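Home | Guides | Simulation | Calibration | Downloads | Contact

Randomizing mats and lights for a reaching policy in Starik

Last updated: August

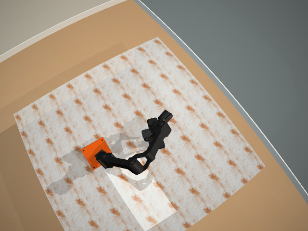

Domain randomization means changing the look of a simulated scene on every episode so that a policy can't lean on any one look. This guide covers how we set it up for a reaching task in the Starik simulator, which textures and lights we change, what we leave alone, and how we check that it helps. The method is the one Mei-kuen Yuen wrote for the Skornel arm project, with changes Chi-keung Ko made later to the lighting step. In the render, the black arm is on its orange base plate, and the mat has the repeating rust and brown blotch texture. The shadows are doubled and offset, so this is a good kind of scene for testing whether the policy is reading the arm or reading the floor.

Before you start

You need a working Starik install, the Skornel arm model, and the Hakim texture pack unpacked into your assets folder. You also need a baseline policy trained on the plain mat. Don't skip the baseline. Without it you will have numbers at the end and nothing to hold them against.

The task is simple. A target point is drawn at random inside the reachable area, and the gripper has to get to it and stay there. There are no blocks or tools in the scene. We keep it bare for this stage because grasping brings in contact settings, and those are covered in a separate guide.

Step 1: Fix what should not change

Open the scene file and lock the following:

- arm joint limits and link lengths
- base plate position and color
- mat size and height
- camera lens settings

The base plate stays orange in all our runs. We tried changing its color too, and the position estimate got worse early in training without getting better later. You may want to go the other way if your real plate is a dull color or if it gets covered up often.

Lens settings are locked to the values from your own camera calibration. If you use a wide lens, load the distortion values as well. A policy trained on straight edges and then run on bowed ones will be off near the borders of the view, and that error is easy to mistake for a bad texture setup.

Step 2: Load the mat textures

Point the mat material at the Hakim folder and set the sampler to pick a new file at each reset. Then set the tile scale range. This matters more than we expected. With a single tile scale, the policy can use the spacing of a repeating pattern as a ruler. It does well in simulation and falls apart on a real mat. Let the scale vary between half and double the default.

Rotate the mat texture by a random angle too. Rotate the texture only – the mat itself is locked from step 1.

Leave the strongly repeating patterns in. People often take them out because they look unnatural, but they are the ones that catch a policy using the floor as a guide.

Step 3: Set the lights

Mei-kuen's first version used one light that moved. Chi-keung changed this to 2 lights with separate positions and strengths, and that is the version to use. In the lighting section of the scene file:

1. Set the light count to 2.
2. Give each light its own position range. Don't mirror them.
3. Set strength so the brighter light can wash out part of the mat.
4. Turn on soft shadows.

Run the preview and step through a dozen or so resets. You want some where the arm's shadow is easy to mistake for part of the arm, and some where the mat is bright enough that the texture turns pale. If every preview looks evenly lit, the strength range is too narrow.

Step 4: Train

Start from random weights, not from the baseline. Fine-tuning the baseline is faster, but in our runs it kept its floor habits for a long time. Use 3 random seeds. Save a checkpoint every 1000 episodes.

Expect the randomized policy to look worse than the baseline for the first part of training. Ours passed it at over 3000 episodes on the held-out textures. On the plain mat the baseline stayed a little ahead the whole way, and we have not found a setting that closes that gap.

If the reward goes flat very early, check that the target marker isn't being drawn in the policy's camera view. It is on by default in some Starik scenes.

Step 5: Test on held-out textures

Keep a group of textures out of training from the start. Move them to their own folder before step 2 so they can't be sampled by mistake. For each checkpoint, run the same list of targets on every held-out texture and record the final distance from gripper to target.

Report the worst texture along with the average. An average can look fine while one pattern fails almost every time, and in our tests the failures bunched up on patterns with regular diagonal rows.

Then repeat the run with the lights fixed and the textures changing, and once more the other way around. The two results tell you which part of the randomization is doing the work. For us it was mostly texture scale, with lighting second.

Known problems

Reset gets slow with large texture files. Shrink them before loading.

The Ondureck export tool drops the second light when it saves a scene. Add it back by hand after export and run the preview again before you train.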